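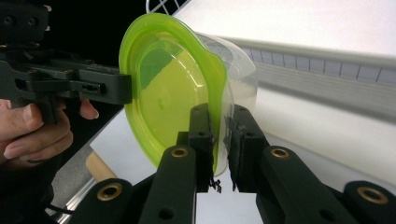
Chapter 2
Fragrance Concentration and Wear

A perfume is a solution of aromatic materials in alcohol, usually with a little water. Concentration is the share of aromatic material in the finished product, and it affects both price and how long the scent can be smelled on skin. Montoya and Okafor treat it separately from volatility, the rate at which each material evaporates. This chapter follows their usage. 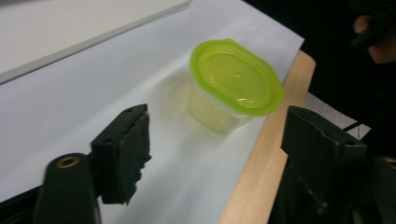 2.1 Top, Middle and Base Notes

Citrus oils evaporate quickly and are classed as top notes. Most florals fall in the middle group. Woods, resins and musks remain longest.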